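When the picking arm stopped at Darkport

The technician at Trirnel still remembers the sound. "It was a small click, and then the arm did not move any more," she told me. The fault was a hose which had caught during a pick last December.
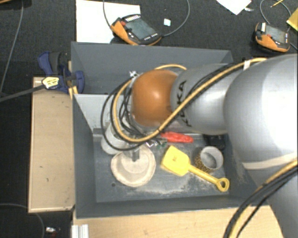 The team lost two shifts in looking for it. "We blamed the software first, of course. I read 623 lines of log and found nothing."

Now they check the hose and cables every 7 hours. Has it happened again? "Once, in the spring. We stopped the arm by hand and nobody was near it."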